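Reading time: 2 minutes

How to get limescale off bath toys and bathroom bits

When we moved to Moltness I had no idea how hard the water was. Within a month the kettle was furry, the taps had gone dull and all the children's bath things had a chalky bloom that no amount of washing-up liquid would shift. My mother-in-law put me on to white vinegar, bless her, and I've done it her way ever since.

You'll need a washing-up bowl, plain white vinegar (the cheap sort for chips is brown and smells worse, so do look for the clear one), an old toothbrush and a tray or towel to put everything on afterwards.

First squeeze any water out of toys that have a hole in the bottom. If what comes out is black and bitty, I'm afraid I'd throw that one away – you can't scrub the inside, and vinegar only does so much.

Mix one part vinegar to two parts warm water, enough to cover everything, and leave it all to soak for 14 minutes. Things that float will want turning over halfway through, or you can sit a saucer on top to hold them under. Don't put anything with batteries in, and never mix vinegar with bleach, however tempting it is to throw everything at the job at once.

Now go round the seams and creases with the toothbrush. Stubborn patches can go back in for another 9 minutes. Rinse well under the cold tap, give everything a good shake and leave it somewhere airy overnight, holes facing down. I do ours every other Sunday, and in between I just rinse and shake after each bath, which keeps the worst of it away.

Keep the vinegar off marble and other natural stone, by the way. I learnt that on a windowsill in our old house at Skunadside and it still makes me wince.

Last updated: June 30, 2020

Comments

Irja Saarela
Thank you for this! Would it do for the shower head as well? Ours only sprays out of one side.
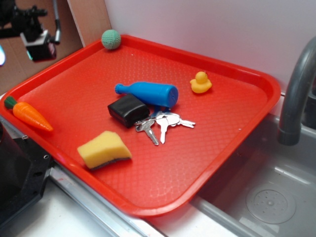 Barbara Makowska
I use citric acid instead, two teaspoons to a bowl of warm water. Same result and the bathroom doesn't smell like a chip shop for the rest of the day.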